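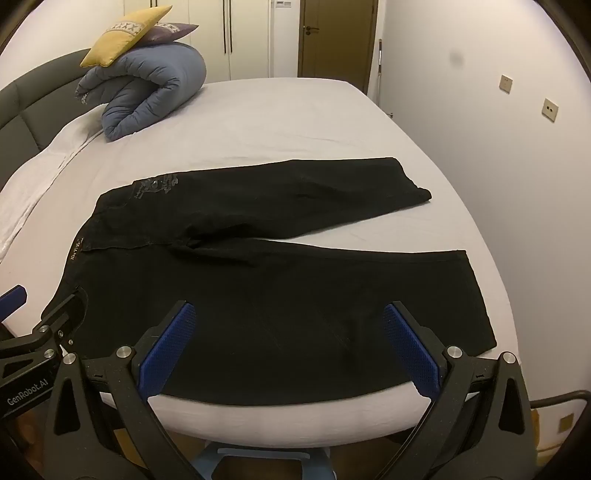
I've been on home oxygen since April, and the tank cart they sent me home with was awful. It squeaked, it tipped on the curb outside the pharmacy, and it made me feel ninety. So my sister Deolinda and I split the cost of a Clornetti backpack carrier, and I've had enough time with it now to tell you what I think.

First, the money. It was $409 with shipping, and my insurance wouldn't touch it. I called twice and got two different explanations. If you have a case manager, ask them to put in the request before you buy, which I didn't do (I was sick of waiting, and it shows in my bank account).

The fit is great! My portable unit slides in from the side, and there's a mesh panel over the vents so it doesn't overheat. The tubing comes out at the shoulder and runs under a little flap, so I've stopped catching it on door handles. That alone almost made it worth it for me - I once yanked the cannula clean off my face in front of a whole waiting room.

The straps are wide and soft, and there's a belt at the waist that takes a good bit of the weight. I'm five foot two and had to pull everything in as tight as it goes. My cousin Rodrigo tried it on and he's a big guy, and it fit him fine too.

Now the stuff I don't like. The zipper on the battery pocket sticks in the corner, every single time. The spare battery goes in upside down, so you can't read the charge light without taking it out. And the lining is light gray, so it already looks grubby. You can only spot clean it, according to the tag.

I wore it to my walking test at the clinic, where Atieno, my respiratory therapist, has you go up and down the hall for 6 minutes. I didn't have to stop and fiddle with anything, and with the cart I always did. She wrote down the name for her other patients.

Would I buy it again? Yes, but I'd look for a used one first. People in my support group pass these along pretty often, and Idalina got hers for $100 with barely a mark on it. I wrote to the company about the zipper and they're mailing me a new pull, so I'll update this once it's on.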